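The Long Way Round to Bronau
16/07/2023

I was supposed to meet Skilari at their rehearsal space at noon, and by the time I found the right door it was closer to one. The building has three entrances, two of which lead to a carpet wholesaler. Brenda Rivadeneira, who sings and plays most of the keyboards, eventually came down in her socks and waved at me from across the loading dock.

"Everyone goes to the carpets first," she said. "We should sell them merch."

If you haven't caught up with Skilari yet, I envy you a bit, since you've still got that first listen to Kerekes coming. It's their third album and the one where everything they've been fumbling toward (and I say that with love, I own both of the earlier ones on vinyl) finally locks in. There's a drum sound on the opening track that made me pull my car over. I sat outside a tile shop and played it again from the top, and then again, and then I was late for my sister's birthday lunch.

The record was written over one long winter, mostly by Brenda and guitarist Walid Tannous, who've been playing together since they were teenagers in rival high school bands. His was a ska band. He'd rather I left that out. They had 24 songs at one point, and if you ask them which ones got cut they'll each name different favourites and start arguing, quite cheerfully, while you sit there with your recorder running.

"There was a waltz," Walid told me.

"There was never a waltz," said Brenda.

"It was in three!"

"It was in six."

That went on for a while.

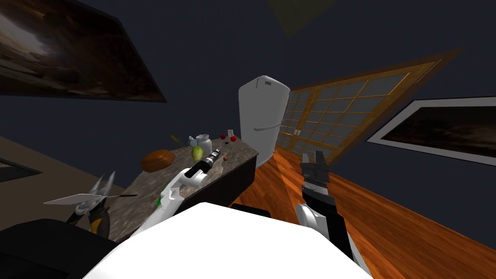
What I really wanted to ask about was the tour. The band leave in October for their longest run yet, 15 shows, nearly all of them in towns that the bigger acts drive straight past. No stadiums, no casino rooms, and only one proper theatre. The rest are community halls, a curling club, a converted grain store and a place called the Tromon, which is technically a ballroom, although the last time I was there the ballroom part had a ping-pong table in it and a very serious tournament going on.

I grew up in a town like that. When I was 14 or so a band came through whose name I won't embarrass them with, and they played our legion hall to maybe 40 people and a dog. I can still tell you the set list. I can tell you what the bass player was wearing! I've been to hundreds of shows since, with lasers and confetti and those wristbands that light up, and I couldn't tell you what half of them opened with. So when I heard that Skilari were skipping the obvious rooms, I had a bit of a lump in my throat, to be frank.

Brenda is less sentimental about it. She says the band tried the other way last year, opening for somebody much larger, and spent the whole time playing to empty seats while people lined up for nachos. The money was fine. The catering was very good (Walid still talks about the soup). But she'd come off stage every night with no idea whether anybody had heard a note.

"You'd finish a song and it would sort of roll away up into the dark," she said. "Then a bit of clapping would come back, like it had been mailed to you."

The smallest room on the new tour is the hall at Bronau, which holds 300 if they leave the folding wall open and don't mind people standing on the stairs. It sold out first. Walid's theory is that the whole town bought tickets and that if you wanted to rob the bakery, that would be the night to do it. They've since added a matinee, all ages, with an early finish so the kids on the school bus route can get home.

I asked about the matinee because I'd never heard of a band this loud doing one. Apparently it came from a letter. A girl in Bronau wrote to say that she was learning the drum part from the opening track (that one, the tile shop one) and would they please play in the daytime. Brenda has the letter taped inside the lid of her keyboard case. She showed me, and then went slightly pink and shut the lid again.

They ran through half the set while I was there, facing each other in a rough circle with cables all over the floor. I'd been worried that Kerekes wouldn't survive outside a studio. There are horns all over it, and a choir on the second side, and at one point what sounds like a gate being dragged along a gravel driveway. For the tour it's five of them and no backing tracks. Walid plays the horn lines on guitar through a pedal that he's very proud of and wouldn't let me stand near. The choir is just the band, singing, all of them, including the drummer, who has a gorgeous voice and has been hiding it for three albums.
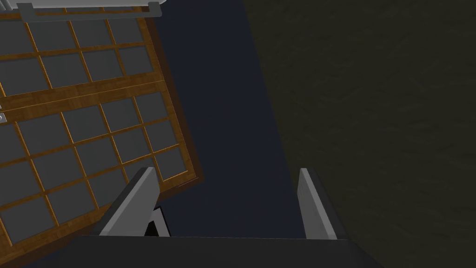
The slow one, the second-last song on the record, has changed the most. On the album it's huge. In the rehearsal room it was Brenda and one held chord, and it went on longer than I was ready for, and I ended up looking very hard at the fire exit sign so I wouldn't have to look at anyone. When it ended, Walid asked whether it needed a tambourine. Brenda said no. He picked up the tambourine anyway, and she gave him a look I recognized from my own family.

We talked a little about what comes afterward, although neither of them had much to say. There's a live recording planned, maybe, if the curling club sounds as good as they think it will. Something about an overseas run, which they've been promised before and don't quite believe in. Brenda would like to sleep in her own bed for a month. Walid would like to bring back the waltz.

As for me, I've already bought my ticket for the Tromon, second night, with my own money, and booked the only motel that still had a bed. My sister's coming too. She says I owe her a lunch.

Kerekes is out now. Tickets for the October dates are on sale through the individual venues, and a few of the halls only take phone bookings, so let it ring.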